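Small things get a second home in Illville

10 July 2019

The guest house Fimidholm in Illville has started a collection of small household things that people leave behind in its rooms. The idea comes from Belmiro Guerreiro, who manages the house for five years already.

"Guests go home and forget the small items, always the small items," he told us. "A remote control, a bar of soap, tweezers. We put them on a bed, we sort them, and then we write to the people." 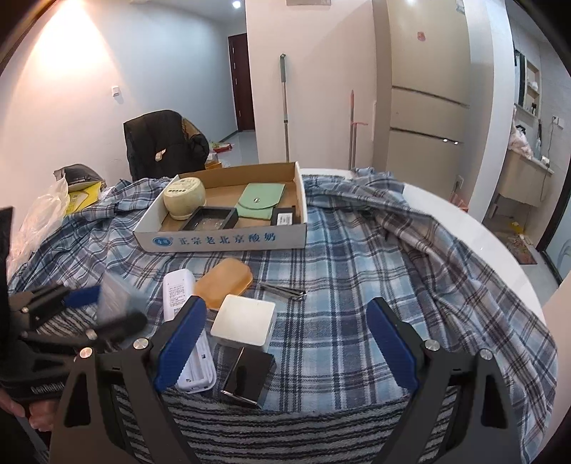

Since February the house has sent back 300 items by mail. The guest pays only the stamp. What is not claimed after two months goes to the Kuster secondhand shop in Hernthorpe, and the money from the sale is used for new bed sheets. Soap and other bathroom things are not sold.

Guerreiro asks guests to check the bed before they leave, also under the blanket. Persons who miss something can call the reception in the morning and should say the number of their room.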